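I spent most of January on one question: when a two-arm policy learns to wipe things with a cloth, how much of what it learns is about the cloth and how much is about the room? We had always tested on a bare white table, and our numbers looked good there. Then Melina Christodoulou put up patterned wallpaper and a marble-look surface, and they looked a lot worse.

The task is cleaning household things, mostly rubber boots, with a cloth in the right gripper and the left arm free to steady whatever is being wiped. Both arms are teleoperated for the demonstrations.
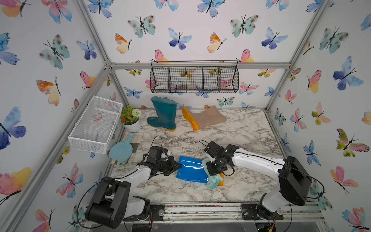 We collected 300 demonstrations, split over 6 layouts. The control set was the same size but used a single layout. Same network, same training schedule, same cloths. The only thing we varied was how the enclosure was dressed and where the clutter sat — dustpan, plant, baskets, boots.

On layouts neither policy had seen, the one trained on a single layout finished 49 per cent of its trials. The mixed one finished almost twice as many. On the original white table they were level, so the extra variety didn't cost us anything we could measure.

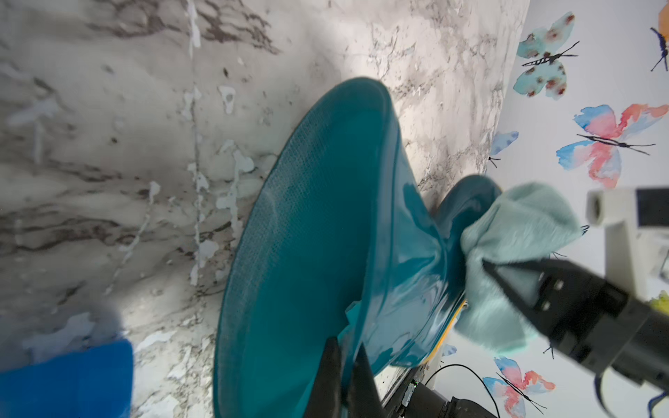 Iason Liapis
Robot learning, Wutusen

Most of the remaining failures come down to contact. Once the cloth is bunched in the fingers it hides a good part of whatever is being wiped, and the policy has to judge pressure from a poor view. Glossy surfaces make this harder. Darnell Benavides tried dropping the wrist cameras altogether and the wiping got sloppy, with long strokes that missed the edges, so they went back in.
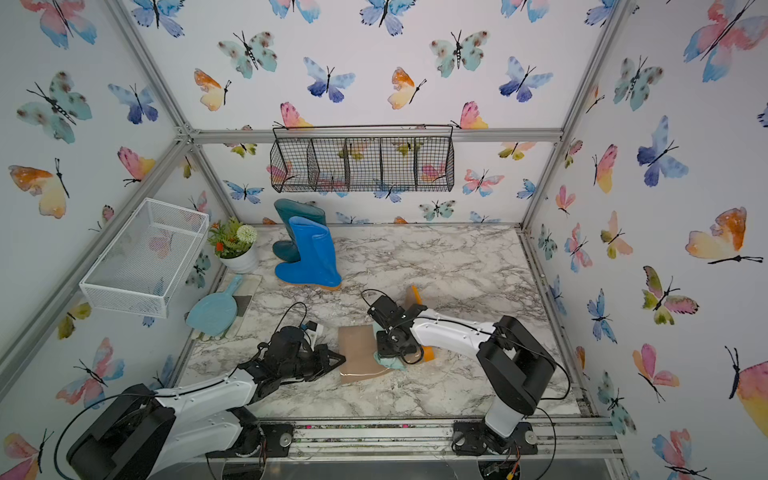
Tzavaras, January

I reran the last 2 layouts here with fresh cloths and the ranking held. The gap was a bit smaller. I suspect the grasp on the cloth matters more than I'd allowed for, as a folded cloth and a crumpled one behave quite differently under the same motion. Kerstin Haugland is labelling the trials by cloth state now, and I'll post the breakdown when she's through them.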